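Visit report: simulation group, Kilov

The visit took up one morning in June. Kilov runs its manipulation research from the second floor of the Grorodmont building, and most of what we were shown was on screens. The physical arms are in a separate hall that was closed for rewiring.

The group's question is narrow. They train a policy on simulated tabletop tasks, change one property of the simulated world at a time, and measure how far the success rate falls. The method is called Gritbridge. The properties covered so far are lighting, table texture, object pose and camera position. Friction is planned but has not been started.

The demonstration task was placing fruit in a basket on a round table with other groceries left lying nearby. The clutter is part of the test. An earlier version used a bare table, and the results did not carry over to anything else the group tried.

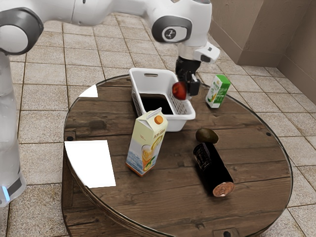 Each condition is run 400 times with 3 random seeds. An episode is scored a success only if the fruit is at rest inside the basket and the gripper has opened and moved clear. Touching another object is logged but does not count as a failure. One visitor asked whether knocking over a carton should be penalised, and the answer was that it depends on the customer.

The main result concerns training data. The baseline policy was trained on 2,000 demonstrations with fixed camera placement. Adding 45 more, for a total of 2,045, with the camera moved between episodes, recovered most of the loss seen under camera changes. It did very little for changes in table texture. The group reads this as evidence that variety has to match the kind of shift expected. I would like to see the same test with a second object set before accepting that — all of the extra demonstrations used fruit.

We also saw the Kaczmarczyk scorer, a small program that replays logged episodes and sorts failures by stage: reach, grasp, carry and release. Release errors were the largest group. Many involved the basket rim, where the fruit was let go too early.

Comparison with the real arms is still to come. A draft of the protocol was handed out at the end, and our comments are due before the hall reopens.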